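Print this story
E-mail this story

Kitchen gets a fresh start at Stasiv Hall, and the shelves are next

The big sort at Stasiv Hall is finally under way, and what a difference a morning makes! Neighbors began turning up in April with boxes, bags and rolls of labels, all set to go through years of cups, cans, craft supplies and mystery packages from the back cupboards.

Hanna Yatsenko, who is leading the project, wants every item looked at before it goes back on a shelf. Kitchen things stay downstairs. Craft supplies go up to the landing, where Henrique Brandão has put in 50 feet of new shelving — sanded and painted over two long weekends.

"I keep finding things I want to take home," Yatsenko said. "I've been told to stop opening the boxes and start labeling them."
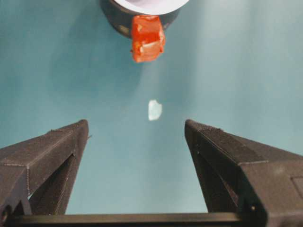

A dark gray round container with a white interior and a bright orange-red bundle, on a teal surface during the sort.

The small stuff has been the most fun. Wagner Queiroz took on the drawers and came out with cookie cutters, a full set of dominoes and the hand bell that used to call people in for the spring supper. The bell has already been polished and will hang by the serving hatch again.

Anything the hall can't use will go to the swap tables in the front room, open to everyone from 10 a.m. to 2 p.m. once the sorting is done. There is no charge, and you don't have to bring something to take something. Last year's swap drew 400 people, and Yatsenko would love to see more this time.

The hall has also set aside $700 for new storage bins with lids that fit — a great relief to anyone who has ever tried to close the old ones. Bo-ram Ma is choosing the colors and is taking suggestions at the front desk.

Extra hands are welcome any morning. Bring an apron and a marker.

E-mail this story | Print this story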